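Pairing Your Ornberg Battery Monitor

Your panels are up and the battery is charging, so now comes the fun part: watching your own stored sunshine on a screen! Set aside about 60 minutes.

1. Switch the monitor to STANDBY.
2. Plug the gray data cable into port 3 on the battery cabinet.
3. Hold PAIR until the light blinks green.
4. Enter your battery size. For the 2000 model, choose "Large."

CAUTION: Do not open the battery cabinet cover. Call your installer if the red light stays on.
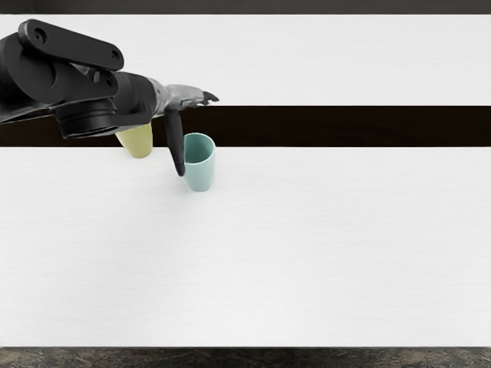

Robot arm over a white tabletop (computer rendering)

5. Press SAVE, then switch back to RUN.

Note: The monitor keeps 299 days of history, so you can compare a bright September with a gloomy one. It's a great way to get to know your system!

Setup guide by Apinya Panyasiri. Revised 6 February 2020.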